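Clearing the table before supper

25/01/2023

I have been trying to keep one rule since the new year, and it is that the table gets cleared before anyone cooks. It sounds like a small thing. In our place the table is where the mail goes, where the bags get emptied, where people sit down with a drink and open whatever they bought. By evening there is a layer on it, and for years we just pushed the layer to one end and ate at the other.

Afia Amegashie, who I shared an apartment with in Brandivberg, used to clear hers with one sweep of the arm into a grocery bag. I tried that for a week in April and threw out a warranty card and a new set of batteries. So now I go slower. It takes me 7 minutes, sometimes less.

The way I do it is to pull everything into one pile first. Then I take out whatever has a home. Small plastic boxes with lids get kept, cords stay inside the box they came in, and the box goes on the shelf. Instructions I look at once. If there are diagrams and I think I will need them, I keep the card. Otherwise it goes in the recycling with the cartons. Cans go in their own bag. Foil packets and thin plastic bags are trash here, and I check them before they go, as small parts like to hide in the corners.

Flowered tablecloth, crushed red can, and the usual packaging:
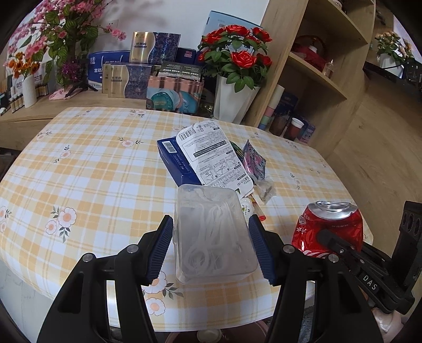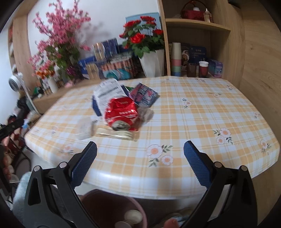 The cloth gets wiped last. I use a rag with a drop of dish soap, then a second rag with plain water. Amparo Sánchez told me to lift it once a week and wipe the table underneath too, and she was right, there were crumbs under there that I don't want to think about.

I did look at buying one of those tabletop sorting trays. Vanell has one with 19 compartments. I decided against it. I would fill the compartments and then have a tray of junk on the table as well as the junk. A paper bag hung on the back of a chair does the job and costs nothing.

The shelf is the next problem. Things I rescue from the table end up there, and they don't leave. I want to take everything down, dust it, and put back only what we use. That will be a longer job, and I'm going to wait until I have a free afternoon for it.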